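The Directory

Delia Jitaru had been at Prendorer for nine days when they gave her the member directory, and she loved it at once, the way you love a dog at the pound that has one ear.

It was a plugin. It had been written in a hurry by a man named Pascu who had since moved to Canada, and it listed every member of every club that used the Prendorer site builder. Rowing clubs, choir groups, two societies for people who kept bees. You clicked Members and the names came up, 17 to a page. Why 17? There was a line in the code that said so, and next to it a comment from Pascu that said "looks nice."

"It does look nice," said Delia.

"It takes 44 seconds to load," said Rostislav, who sat across from her.

"But then it looks nice!"

Rostislav Šťastný put his headphones back on.

She started on a Monday. She read the whole thing from top to bottom with a pot of tea, and oh, it was wonderful in there. Functions that called each other in a ring. A setting called Advanced that turned on a second setting, also called Advanced. There was a whole hidden profile field, never shown on any screen, labeled "favorite soup," and when she looked in the database people had filled it in. She had no idea how. The beekeepers liked lentil.

She went to tell Sânziana Dumitrescu, who ran the team and was eating a pear over her keyboard.

"There's a soup field," said Delia.

"Take it out."

"There are 67 soups in it."

Sânziana looked at the pear for a while. "Does it slow anything down?"

"No. The slow part is the sort. It asks the database for every member one at a time, then it puts them in order, then it forgets and does it again."

"Fix the sort," said Sânziana. "We'll talk about soup."

So she fixed the sort. It took her four days, and they were four of the best days she could remember having indoors. She drew the queries out on the back of a pizza box. She broke the login page and put it back. On Thursday evening the lights in the hall went off on their timer and she kept typing in the glow of the screen, because she could feel it, the place where the loop doubled back on itself, the way you feel for a light switch in a strange house and your hand is nearly there. Then she had it. One query. One! She made a test club with 1000 made-up members and clicked Members and the names were simply there.

She said something out loud, a kind of yelp.

"What," said Rostislav from the dark. She had thought he'd gone home.

"Click it. Come and click it."

He came around the desk and clicked it. He clicked it again. He went to page two, and page three, and back to page one, and sorted by last name, and sorted by town.

"Huh," he said. Then he pulled over a chair and sat down. "Do the search."

They did the search together until almost eleven. It turned out he knew a great deal about search. He had tried to fix it himself two years ago, and had a folder of notes so neat that she wanted to frame them, and he talked about accents and hyphens and how his own name had never once come up when typed without the little hooks over the letters. When they had it working she typed "stastny" and there he was, in the test club, member number four.

"Look at me," said Rostislav. 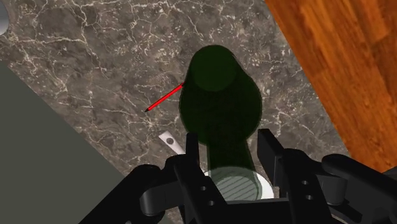
Green bottle-shaped object on the marble countertop, with the gripper reaching in.

The new version went out the following week. Delia wrote the release notes herself, and Sânziana cut them from two pages to three lines. The first email came before lunch, from a choir secretary named Raluca Furtună.

"Members page is very quick now, thank you," it said. "I used to put the kettle on while it loaded. Question: my soup is wrong. It says tomato. How do I change it?"

Delia read it twice, then forwarded it to the whole team with four exclamation points and opened a fresh file.

"She can see it?" said Rostislav. "Where can she see it?"

"I don't know!" said Delia, already scrolling. "Get your chair."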